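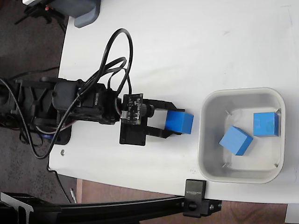
Slide 1. Blue cubes and the gray bin, Trilerside table.

Speaker notes – "Putting Small Things Away"
Trilerside, 13 July 2020

Leave the slide up while people find seats. Start when the door closes.

Opening
Thanks to Trilerside for the room. The talk is 13 minutes with questions after. Say that handouts are by the door, one per pair.

I work on storage for shared tables at Drevow. Most of what we get asked about is small loose parts: blocks, counters, game pieces, spare caps. People buy a large tub, tip everything in, and then spend their time digging. My subject today is the open bin that stays on the table.

Point at the slide. Two cubes are in the bin and one is still held over the table. The bin is square, light gray, with rounded corners and a broad flat rim. Those are the features I want to talk about, so name them now and come back to them.

Where the bin goes
Ask the room: how far do you reach to put something away? Wait for answers. Someone will say "across the table."

At Drevow we set the bin within a forearm of the work and leave it there for the whole session. If it moves, pieces start to pile up where it used to be. Some groups mark the spot on the table in pencil. Tape works too but lifts at the corners after a few weeks.

The edge of the table matters. A rounded edge like this one is kinder to sleeves, but pieces roll off it sooner. Keep the bin in from the edge by the width of a hand.

Mention the Jadano group here, short version only. They ran 4 tables from January with one shared tub, then changed to a bin on each table. Cleanup got quicker and the arguing stopped. Don't go into the budget unless asked.

Color
Blue on light gray is easy to see. White pieces in a white bin get left behind. If the bin has to match the room, choose the pieces to stand out from it.

One color per bin is my preference. The Seo sets come mixed, and sorting them costs 2 minutes at the start of a session – worth doing once, then keep them apart.

Change slide.

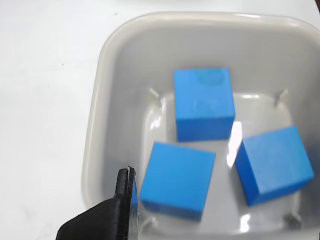
How full is full
Three cubes, one layer, all of them lying at different angles. I would not straighten them. For cubes this is a good level: every piece can be seen and picked up without moving another one.

The rule on the handout is one layer, with floor showing between the pieces. Past that, get a second bin.

Lids: we stopped using them on the table. Keep them for the shelf.

Questions
Likely ones are cleaning (warm water, dish soap, air dry), stacking, and where to buy. Handout page 2 has the sizes. Collect the spare handouts before leaving.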